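Pindard Brings Family Space Drama "Patholm" Back for a Third Season

TRATGATE, 2026-03-27 — The Okafor-Lind family is going back to the ice moon! Pindard confirmed today that its family science fiction series "Patholm" will return in September with 13 new episodes, and the parents at the heart of the show will have more to do than ever.

Season 3 picks up the morning after the dome breach, with Mom running the rescue desk, Dad stuck on the far side of the ridge and the twins in charge of a very unhappy goat. Fans who have been asking for more of Grandma Lind will get their wish, too. She flies the supply ship in the opener, and she has a few things to say about the landing pad.

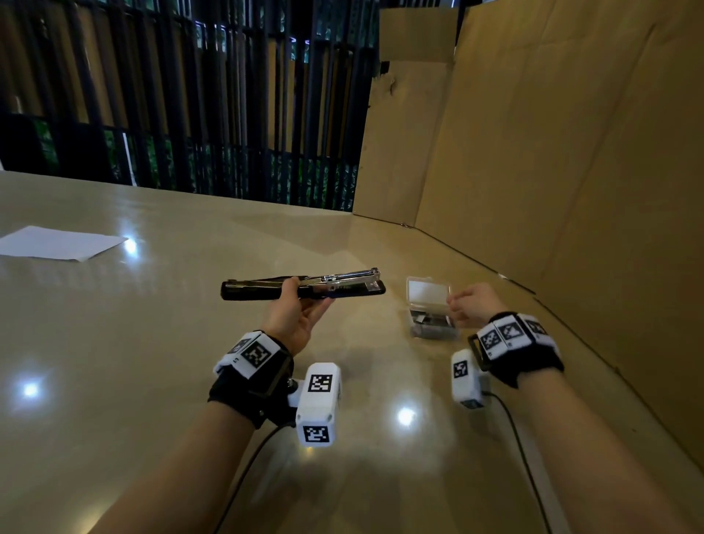
Will new viewers need to watch the first two seasons before September?

The opening episode was written so that anyone can start there, and a short recap will run before it.

"I grew up watching TV families eat dinner and argue, and I always wanted to know what the mother did all day," said series creator Daichi Kuroda. "Ours fixes reactors. She also forgets birthdays, and we had such a great time with that this year — there's a whole episode about one!"

The writers read 1,693 letters from viewers while planning the season, and one of them, from a fourth-grade class, gave the goat its name. Filming wraps next month at the Chiba stages, where the family's kitchen set has been rebuilt with a working hatch.

Episodes run up to 40 minutes and will air weekly on Pindard. The first two seasons are streaming there now.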